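3.2 Follow-up after early medical abortion

Women attending the Bivondale clinic in August were asked to return after 18 days. Of the 319 enrolled, 25 did not attend.

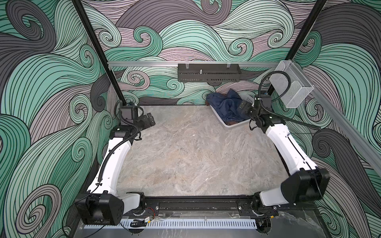
Those who missed the visit were telephoned, and 19 of them completed the short questionnaire.
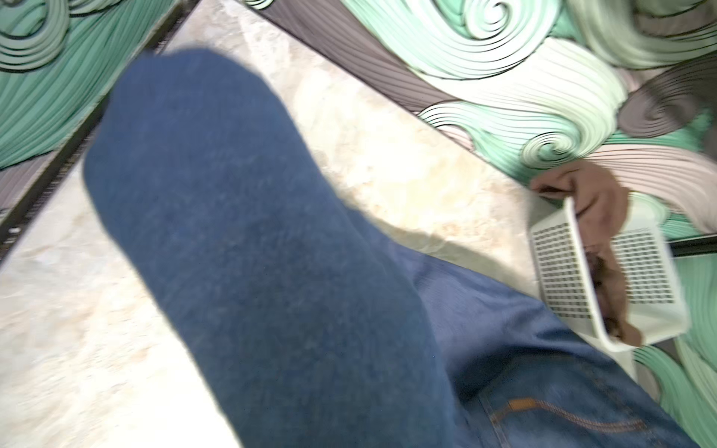

3.3 Reasons for delay

Travel and cost were given most often. Women from Kuroda had further to go and booked later.
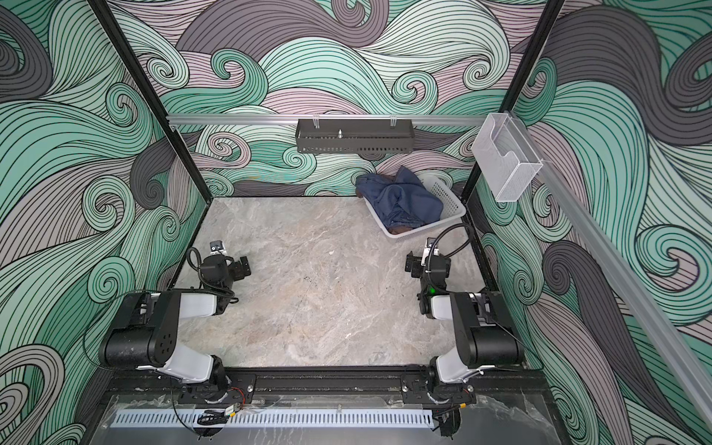
Fear of being seen at the clinic was also mentioned, mainly by younger women.

Figure 2. Two-arm robot workcell.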